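Skip to content
Search this site
Type and press enter

Notes on gathering examples for the Sarlow sorting task

10th November

The purpose of this post is to set down how the present round of examples is being gathered, as several readers have written to ask what a single recording consists of. The work forms part of the Sarlow project, under which a learning system is to be taught to place toy vegetables and fruit on the correct dish by copying the movements of a human operator. No rules for grasping are written by hand. The system is given examples, and the quality of those examples determines most of what follows.
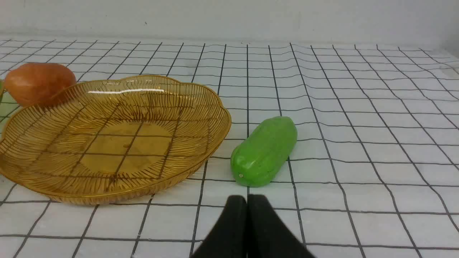 Asnakech Workneh

The task has been kept deliberately small. The table is covered with a gridded cloth, and the dishes are scalloped and translucent, so that the lines remain visible through them. I am often asked whether the grid is used for measurement. It is not used by the learning system at all. It is used by the operator, who is required to vary the starting position of each item between recordings and who would otherwise, as all of us do, return it to the same comfortable spot.

Each recording begins when the operator takes hold of the controls and ends when the last item has been released and the fingers are clear. A recording should last no longer than 30 seconds. Where an item is dropped and picked up again, the recording is kept but marked separately, under a convention that we adopted from the Nandar trials in February. The earlier practice was to discard such recordings, and the system that was trained on the remainder had no idea how to recover from a poor grip.

The wrist view and the overhead view are stored together. Each has its weaknesses. From the wrist, the fingers and the item ahead of them are large and clear, but much of the table is lost as the hand descends. From overhead the dishes can be compared, although the arm will at times conceal the very thing it is reaching for. Tefera, the software in which we review recordings, shows the two side by side, and reviewers are asked to watch both before they accept a recording.

Shape has proved to be a greater difficulty than colour. A long green vegetable may be taken across its middle without much trouble, provided that the fingers are turned to suit the angle at which it lies. A round potato gives the fingers far less to hold – a grip placed slightly too high will push it away. Operators are therefore asked to record the round items in sets of 12, with a pause between sets, as tired hands produce hurried movements and the system will copy those as faithfully as any others.
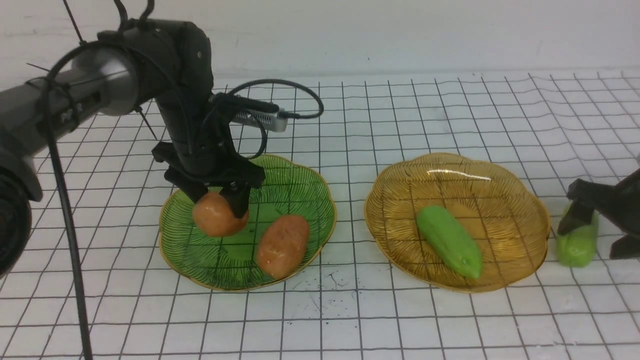

What is recorded alongside each example

Every recording carries a short written note giving the operator's initials, the items used and the dish intended for each. We had at first allowed free comments of any length, and the result could not be searched. The note is now limited to three lines.

The accepted recordings will be passed to Retis for training once eight complete sets have been reviewed. I shall report on the first results in a later post, including those grips which the system fails to learn.

3 shares
8 comments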